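Table-clearing arms: what to do when the grip fails

Irninia workshop tips – August 6, 2025

We use cookies to keep this site running. Accept | Settings

If you've got an arm that helps with the washing-up, sooner or later it will let go of something. Ours in Lirudham dropped 14 cups and bowls before we got to the bottom of it, and I do wish we'd stopped after the first! The fault was a lazy one. The fingers had a film of washing-up liquid on them, so the grip sensor thought it had hold of a rim when it only had the edge of one.

Before you do anything else, press the stop button and wait for the arm to settle. Please don't reach in to save a falling bowl – a bowl is cheap and your knuckles aren't. Then wipe both fingers, right up to the wrist, with a clean cloth.

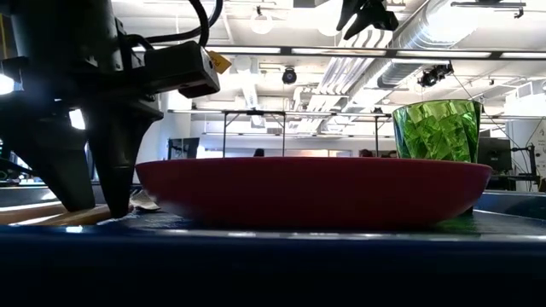 Red bowl and green cup, with the fingertip down close to the table.

Wide, shallow bowls are the worst for slipping, so try those first once you're going again, and at low speed. I do nine slow lifts over a folded towel, and if even one of them wobbles I go back and clean again (tedious, I know, but so is sweeping).

Trays want a bit more thought. Cutlery likes to wander under a plate, and a fingertip that catches it can tip the whole lot, so take the loose bits off by hand until you trust the grip.

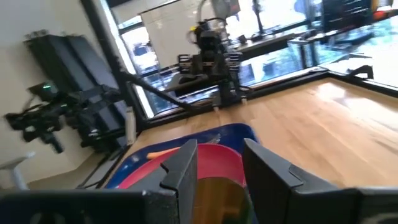 Pink-red plate on its blue tray, seen between the fingers.

Check the finger screws again in September, or after 100 lifts if yours is a busy kitchen.

14 comments | 800 shares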